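Search this site
Enter keywords Go

Pre-Session Inspection Checklist, Two-Arm Tabletop Cell
Femwood lab, bench 4
Task set: Rellau sorting, tape and rack
Date of inspection: 25 November 2019

Scope: complete before recording demonstrations. Mark each item OK, FIX or HOLD. Comments go under the item they refer to. A HOLD stops recording until cleared.

1. Power and stop circuit

1.1 Emergency stop within reach of the operator's seat. OK
1.2 Stop tested on both arms, reset confirmed. OK
1.3 Arm supply leads strapped to the bench leg. FIX
Comment: left lead strapped, right lead hanging. Strap replaced before the first episode.

2. Workspace and loose items

2.1 Rack and cardboard box at their task positions. OK
2.2 Rack clear before each reset. OK
Comment: an episode that starts with tape on the rods goes in the reject folder.
2.3 Corded tools unplugged at the outlet and tip cold to the touch. OK
Comment: glue gun checked at the outlet. Do not rely on the red switch on the cord.
2.4 Cord loops outside the sweep of either gripper. FIX
Comment: the cord loops up near the wall. Acceptable for tape episodes at reduced speed. Reroute before the Chaudhary cable task.
2.5 Offcuts and cable ties removed, or left in one place for the whole batch. OK
Comment: moving a tie halfway through a batch changes the background for the policy. Log it if it happens.

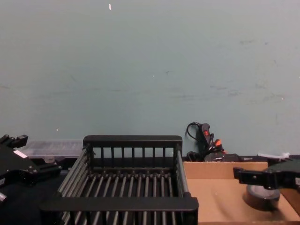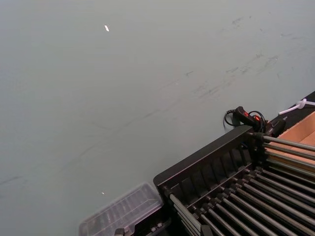
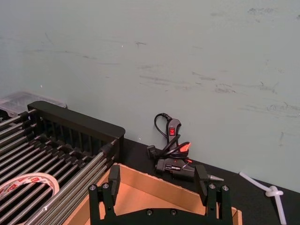 Glue gun cord and rack, all three views.

3. Grippers

3.1 Finger screws tight, no play at the mount. OK
3.2 Full open and full close, 6 cycles per side. OK
3.3 Grip force limit loaded from the Rellau profile. OK
Comment: profile last changed in September. Version matches the bench log.

4. Cameras and logging

4.1 Lenses wiped, mounts hand tight. OK
4.2 Clocks synced across all streams. HOLD, cleared
Comment: the left wrist stream lagged after startup. Zolluvach recorder restarted and the test clip repeated. No lag on the second clip.
4.3 Free disk space for 60 episodes. OK
4.4 Task label typed before the first episode. OK

5. Operator

5.1 Sleeves and lanyards secured. OK
5.2 Hands out of the cell until both arms report idle. OK
5.3 Break after 13 episodes. OK
Comment: count failed episodes too.

Result: released for recording. Item 2.4 stays open.

Shares: 4 Comments: 0

Related items
Rellau episode labels and reject codes
Zolluvach recorder: restart procedure
Chaudhary cable task, bench layout
Femwood bench log template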